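3.2 Sorting by kind and by container

The second set of sessions dealt with food items. We used play food in place of real produce so that every household in the Utcombe sample handled the same shapes and colors, and so that nothing spoiled between visits. Participants were asked to put the items away in whatever order they liked. They were told which container to use but were given no rule for what belonged together. Dixit and Collado coded the 699 placements separately and settled disagreements by discussion.
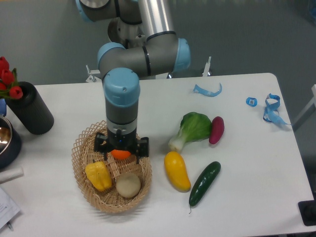 Figure 2. Play vegetables and a wicker basket on the table.

Order of placement followed shape more closely than color. Compact items tended to go in early, and long ones were left until the space that remained was clear. The layout in Figure 2 is typical of a basket trial at an early stage: the yellow bell pepper and the potato are in the basket, while the bok choy, squash and cucumber still lie on the table to its right. Long items were also turned more often before being set down — a pattern Srour noted in the Campos pilot, where shallow trays were used.

Open baskets gave different results from lidded boxes. With a lid to close, participants went back and moved items they had already placed, and the median trial ran 60 seconds longer. With baskets, most left each item where it first landed, even if a stem stuck out over the rim. We return to this difference in Section 4, where the food trials are compared with the stationery trials.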